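4. Home Recording and the Division of Labor in Family Ensembles

The previous section dealt with how family ensembles choose their material. We turn now to how they record it. Of the 17 households that took part in the study, most made their recordings where they lived, in a room that also served another purpose. Bedrooms and dining rooms were the most common. A separate studio was the exception, and the two households that had one used it mainly for mixing.

4.1 Who operates the equipment

Earlier writing on domestic music-making tends to assume that the oldest member of a household takes charge of the technical work. Carrier and Messina found this pattern in their survey of the Ronorthorpe district, where parents handled the recording software in most of the homes they visited. Our interviews support the finding only in part. Parents usually bought the equipment and set it up for the first time. After that, the work moved between members according to who was free, who was performing, and who had the patience for repeated takes.

The Weslow household offers a clear case. The mother wrote the chord parts and sang harmony, while her younger son placed the microphones and kept the session notes. When the son began to sing lead, the notes stopped for several months and then resumed in the mother's handwriting. Neither described this as a decision. Similar shifts appear in the Idahosa household, where two sisters traded the roles of singer and engineer from song to song.

4.2 Takes, revisions and disagreement

Participants kept logs of their recording sessions between January and the end of the school year. A total of 78 sessions were logged. Entries differ a good deal in length. Some give only the song title and a start time; others record arguments over tempo, lyrics and the volume of the lead vocal.

Vocal level was the most frequent subject of disagreement. Singers often asked for their own voice to be lowered in the mix, and the person mixing often refused. Naylor has described the same tension in amateur choirs, and attributes it to the discomfort of hearing one's own voice played back. The logs suggest a second cause – a family member who mixes a relative's voice is also judging that relative, and both sides are aware of it. 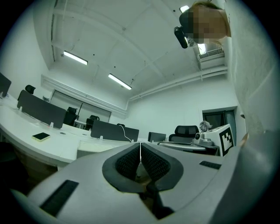
Figure 4. View across a room with a long white curved desk.

Households dealt with such disagreements in different ways. The Teder household kept two versions of each song and compared them a week later, by which time the matter had often lost its heat. Others left the final choice to whoever had written the lyrics. In one home, up to five mixes of a single ballad were made before the song was set aside, and it does not appear in the logs again.

4.3 Limits of the data

The logs were written by participants and were not checked against the audio files. Households that lost interest in a song may also have stopped writing about it, so abandoned work is likely to be underreported. MacLeish and Hegarty raise a related concern about diaries kept by hobby musicians, who tend to record the sessions that went well. The interviews reported in Section 5 were designed in part to address this gap.

Print this section | E-mail this section
Last updated: January
Contact the editorial office | Copyright the authors | Back to top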